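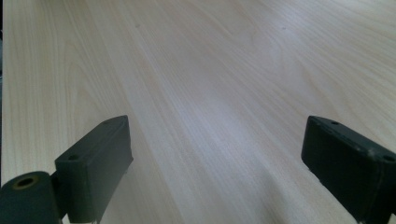 Liststead, August

Wunness hand gripper: fingers, pivots and looking after them

The Wunness is the hand-held gripper we have built at Liststead for almost three years now, and it's still the tool I most enjoy putting together. You hold it, you squeeze, two blocky fingers close. The camera sits behind them and looks out over the tips, so whatever your hand does gets recorded from the gripper's point of view. Most of the mail we get is about the fingers and the joints they ride on, so Kam-wah Tang and I have put everything we know about them on one page (and it has grown a bit since the first draft!).

What's in the finger kit, part 1828

A left finger and a right finger, the screws for both, two pivot bushings and a strip of grip pads. The fingers are printed in a dark matte plastic. They are mirror images, so check that you have one of each before you take anything off the tool. Yen-ting Choi packs the kits and would very much like to hear about it if you don't.

Taking the old fingers off

Open the gripper all the way and lay it on a bare table, tips facing away from you. A pale top is lovely for this. You'll spot a dropped screw right away, and you'll also spot the crumbs of plastic that come out of an old screw hole. Back the screws out a little at a time, going from one to the other, and keep them in order. If one feels gritty, stop and blow the hole clean first. Once the screws are out the finger lifts straight up. If it sticks, wiggle it sideways. Please don't pry under it with a screwdriver, the edge underneath is thinner than it looks.

The pivot

My favorite part of the whole machine. The barrel at the root of each finger carries a small bushing, and that ring is what gives the Wunness its smooth squeeze. Wipe it with a dry cloth. If the old grease has gone brown and sticky, use a cotton swab with a drop of alcohol and let it dry before you put anything back. A smear of the Pladside light grease goes on the inside of the ring, and I do mean a smear. Too much and it creeps out over the barrel and picks up every bit of dust in the building.

Work the joint by hand a few times with the finger off. It should swing freely and stop without a click. A click usually means the bushing is sitting proud on one side — press it home with your thumb and try again. Philomena Akolgo in our repair room has a small arbor press for the stubborn ones and will happily do yours if you send it in.
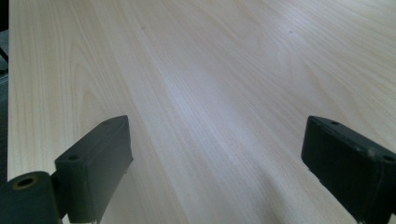
Fitting and squaring up

Set the new finger down on its seat and start all the screws before you tighten any. Snug is enough. Then rest the tool on the table again with the fingers open and look at them from above. The tips should lie evenly on either side of the center line once you bring them together, and the inner faces should meet along their whole length. Close them on a strip of paper and pull. If the paper slides out at the tip but grips at the root, loosen the outer screw on one side, squeeze gently, and tighten it while you hold the squeeze.

After that, record a short clip of the fingers opening and closing over the bare table and keep it with the tool's records. Cheng-en Huang, who wrote our setup software Fang, gets more use out of those clips than out of anything else we send him. Fang reads the open position from it and fills in the finger width for you, which I still think is wonderful.

Wear, and when to worry

Scuffs along the top rims and little pale chips on the lower corners are normal on a working pair. They come from setting the tool down, and from reaching for flat things on hard surfaces. Leave them alone. A crack running out from a screw hole is another matter, so replace that finger, and change its partner too if you can, so the grip stays even.

Check the screws every three weeks if the tool is out daily. Spare pads are sold on their own strip, and Hsin-yi Leung at the parts desk can tell you which one fits an older body if you send her the number stamped inside the handle.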